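Home | Kitchen | Laundry | Bedroom | Workshop | Tips A to Z | Contact

Keeping a bed cool and clean through the hot months

We use cookies to remember your settings. Accept | Manage

Most of the letters we get in July are about sleep. The room is hot, the sheets feel damp by midnight, and the mattress has started to smell. A fan helps, but a lot of the trouble is in the bed itself, and it can be fixed with things you already have in the house.

Start by stripping the bed completely once a month. Take off the mattress pad too, even if it is a nuisance to get back on. Stand the mattress against a wall if you can manage it, with the underside facing the room, and leave it for a morning with the window open. A mattress that sits on a solid board holds much more moisture than one on slats. If yours is on a board, do this every two weeks.

While the mattress is up, vacuum both faces with the upholstery nozzle. Go slowly along the seams and around the buttons. For a stale smell, sift baking soda over the top through a kitchen strainer, leave it for a few hours, and vacuum it off. Do not use scented powder. It clogs the filter and the perfume hangs around for weeks.

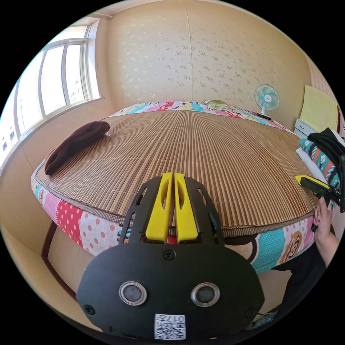 Ekaette Akpan writes that baking soda did nothing for her until she started leaving it on all day. She puts it down before breakfast and vacuums just before making the bed, and she empties the vacuum right afterward so the dust does not sit in the bag. She also asks whether the same method works on a foam topper. It does, but use less powder and keep the suction low, and never stand a foam topper on its edge for long or it will sag.

Sheets

Plain cotton is the best thing for hot weather, and thin old cotton is better than thick new cotton. Wash new sheets twice before you use them to get the finish out. Skip fabric softener altogether. It coats the threads and the cloth stops taking up sweat. Half a cup of white vinegar in the rinse will do for softness, and the smell goes as the sheets dry.

Children's printed sheets should be washed inside out in cool water, with no bleach. Dry them in the shade. The reds and blues go first in strong sun. If the elastic in a fitted sheet has given up, sew a short strip of new elastic across each corner on the underside. It takes an evening and the sheet is good for another couple of years.

Bamboo and grass mats

A slatted bamboo mat on top of the sheet lets air pass under you and stays cooler than cloth. New ones can have rough edges. Before the first use, lay the mat flat on a clean floor and rub an old nylon stocking over it in both directions. Wherever the stocking snags, smooth the spot with fine sandpaper, going with the grain, then wipe off the dust with a damp cloth.

Wipe the mat every few days with a cloth wrung out in warm water. Once a week add a spoonful of vinegar to the water. Never soak it, and never put it in the bathtub, whatever the package says. The stitching thread takes much longer to dry than the bamboo, and that is where mildew gets in.

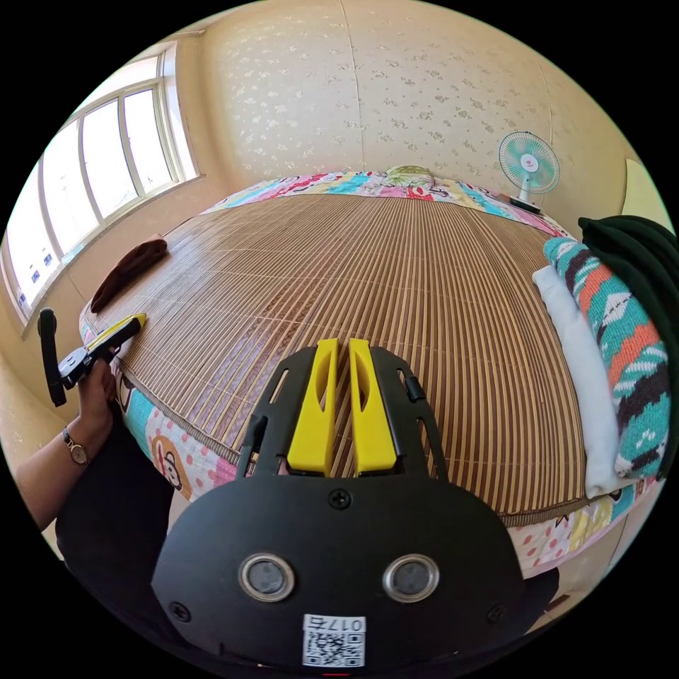
Dry the mat flat or hung over a wide rail, out of direct sun. A thin clothesline will put a crease in it that never comes out. If mildew does show up as gray specks, brush it off dry, outdoors, then wipe with rubbing alcohol on a cotton pad and let the mat air for a full day.

Cloth binding wears out long before the slats do. Cotton twill tape from a sewing store makes a good replacement. Pin it all the way along before you start, use a strong needle, and take small stitches between the slats.

At the end of the season, wipe the mat one last time and let it dry for two days. Roll it up with the smooth side out and tie it loosely in two places with cloth strips. Rubber bands perish and leave marks. Wrap it in an old pillowcase and store it standing up in a closet, away from any outside wall. Plastic bags are a mistake, even for something that feels bone dry.

Pillows

Most pillows can be machine washed, two at a time to balance the drum. Use half the detergent you think you need and run the rinse twice. Dry on low with a couple of clean tennis balls, stopping now and then to break up the lumps by hand. Feather pillows take over three hours. If they smell even slightly like a wet dog when they come out, they need longer.

Next in this section: getting candle wax out of a tablecloth.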